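I've been at Beltia for 6 years now, long enough that the smell of the Stidville shop gets into my coats, and people keep asking me whether the robots are going to send us all home. I never have a short answer (my family will tell you I never have a short answer to anything!), so let me try here.

My part of the job used to be lettering. Signs, labels, little boards for shop counters, all by hand, and in a busy July I could do 1000 of them and not be able to hold a fork at supper. 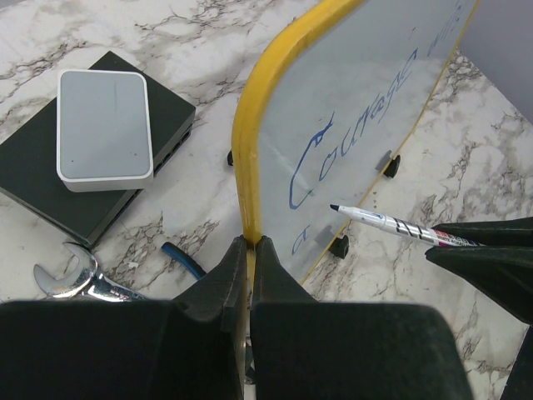

So when the arms came I was torn. I liked my work, and I liked being the one people came to for a nice capital C. But I'm 2 years from retiring and my wrist has opinions, and I can't pretend I miss the long runs.

What has changed most is the talking. We used to sit heads down, and now we stand together and argue about spacing, and the younger ones ask me why a letter should lean.

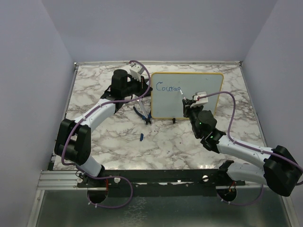

I still do the odd jobs myself, the wedding boards and anything with a flourish, and I've kept my old stool by the window. Next month I start teaching lettering to the new hires, and I've already bought the pens.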